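Flasano G2 two-finger gripper: six weeks on the bench
Reviewed by Celina Grabowska
Filed under: Grippers, End-of-arm tooling
7 comments

Price as tested: $651 with cable and flange adapter
Bought from: Marciniak, online store
Our rating: good, with one real complaint

We bought the Flasano in October to replace an older air-driven gripper that kept losing pressure. The job is packing small hardware kits, and most of what we pick up is soft or thin: pouches, resealable bags, folded leaflets. I wanted an electric gripper with decent force control that would bolt onto the arm we already have. I paid full price for it.

Setup

Mounting took less than an hour. The flange adapter fits our arm without extra parts, and the screws are the right length, which I can't say for the last gripper we bought. Bogumił Kaczmarczyk did the wiring and had to look up the pin order online, as the printed sheet shows an older connector. The controller software found the gripper on the second try.

The force setting is a plain slider with a number next to it. You can save it per job. I would have liked a way to change it partway through a grip, and the manual hints that this is coming, but I am reviewing what is in the box.

Rigid parts

Nothing much to report. Boxes, caps and plastic housings were easy, and the fingers close to the same position every time. If this is all you handle, the Brirnstead at a lower price will do the same work. Henryk Kurek runs one on the next line and has had no trouble with it.

Bags

We ran 1,000 picks with empty and filled zipper bags, all from the same spot on the table. The Flasano failed on 33 of them. Most of those were empty bags lying completely flat, where the fingertips slid over the film and closed on nothing. A few were double picks.

Gripping near the zipper works best. The track is stiffer than the film and gives the fingers something to hold. When we aimed for the middle of the bag, the plastic bunched up and the bag hung at a different angle each time, so placing it was guesswork. Even with a zipper grip, a bag held at one end of the track will hang by a corner, and you need to plan the drop height for that.

The fingertip pads are my complaint. The stock ones are too smooth for film. We switched to the softer Kivden pads halfway through, and the failures dropped off right away. They cost extra, and you have to trim them to fit. At this price they should be included.

Camera and lighting

We use a fixed camera to find the bags. Clear plastic is hard on it, with glare on the wrinkles and very little edge to find. Training it to look for the colored zipper strip helped more than any change in lighting. Shadows from the arm still caused some false finds until Leokadia Wróbel moved the capture step to before the arm comes over the table.

Noise and heat

Quiet enough to talk over. The body gets warm after a long run but never too hot to touch.

Would I buy it again? For bags, yes, with the Kivden pads in the same order. I'm keeping the Flasano on this station and will run the filled bags again with the new pads at a higher speed.
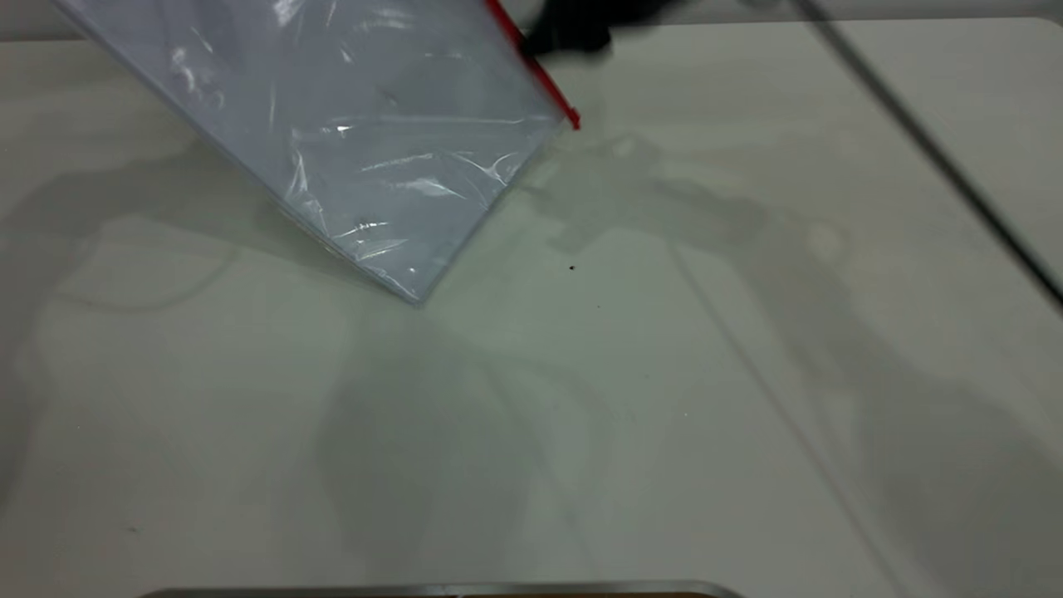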